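Truststead Perforated Panel and Hook System

Product information sheet, revised 29/11/2019

The Truststead panel is a white perforated board for shared workrooms, stores and teaching spaces. It keeps small items in view and within reach, and it may be used alone or beside existing shelving. The surface carries rows of small round holes across its full area, so that hooks can be moved as needs change.

Hooks are supplied in packs of 4 or 18. Each hook consists of a rounded plate with an angled arm and is offered in green, gray or white. The plate should sit flat against the panel before any item is hung. Hooks may be set in a single row or spread over several.

Orders of 50 packs or more are shipped from the Clovham depot — smaller orders are handled by Betov, our retail partner. The depot holds 3,000 hooks in stock at most times of the year, with the exception of July, when the annual stock check takes place.

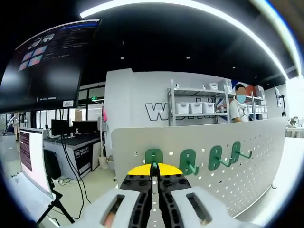
Replacement hooks are sold separately and fit all panels in the Truststead range. Panels should be cleaned with a soft cloth and mild soap. Abrasive pads will mark the finish and are not covered by the warranty.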